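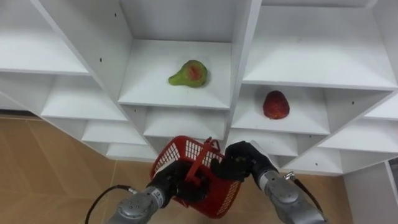 Rasha Khalaf wrote in after the last newsletter to say that she and Tarek had given up on hotels altogether, having been quoted for three function rooms they didn't want and a chocolate fountain they couldn't refuse, and was there anywhere left that would simply let two people get married and have a nice lunch?

There is, Rasha! I spent two nights at Zandmont at the end of the summer and came home wanting to tell everyone about it (my sister has asked me to stop). It's a small guesthouse up on the headland, twenty minutes' walk from the ferry at Urkport, and this is its first full year of taking weddings. They do one at a time, and you have the whole place from the afternoon before until breakfast the morning after.

There are 15 bedrooms, all sea-facing apart from two at the back, which look over the orchard and are the ones I'd fight for. The long dining room seats 38 for a proper sit-down meal. If you want more people than that, the terrace takes 70 standing, and you can do the smaller lunch first and let everybody else turn up for the evening. Lots of couples seem to like it that way round, and it does mean your great-aunt can be back in her armchair before the band starts.

The ceremony itself can be on the lawn, in the old boathouse or down on the beach if the tide is kind. Do ask about the tide before you fix a time. Georges Saab, who runs the house, keeps the tables pinned up by the kitchen door and will tell you straight if four o'clock means wet shoes.
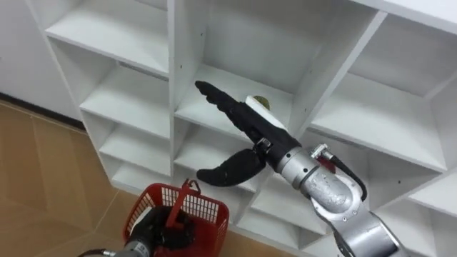

Food is the part I could go on about all day. The cooking is by Lama Karaki, whose family restaurant, Karaki, has been feeding people down at the harbour for years, and she does a wedding lunch of big shared plates that come out when they're ready. We had lamb shoulder, a tomato salad I'm still thinking about, flatbreads straight off the grill and a lemony rice pudding that I was sure I had no room for. You choose the menu with her over a tasting lunch, and she's very happy to work round allergies or a table full of vegetarians as long as she knows a month ahead. You can bring your own cake, and your own wine too, though there is a corkage charge, so do the sums on that one first.

A few practical bits. Music outside has to stop at ten, but it can carry on in the boathouse until midnight. Dogs are welcome everywhere except the dining room. The path from the ferry is steep and gravelly, so anyone who finds walking hard should come by road, and the house will send a car down if you give them a list. The legal side is done through the registrar in Urkport, whose diary fills up well before Zandmont's does. Book the registrar first, then the house!

They have two open afternoons in October, with tea, a look round the bedrooms and a chance to stand on the lawn and imagine it all. Places are free but need booking with Georges by email. Summer dates for next year are mostly gone, but there was still plenty of room in spring when I asked, and the orchard will be in blossom then.

Next time: Furside, the farm with the barn that so many of you have been asking about, and Qusai Bataineh on getting married in the rain.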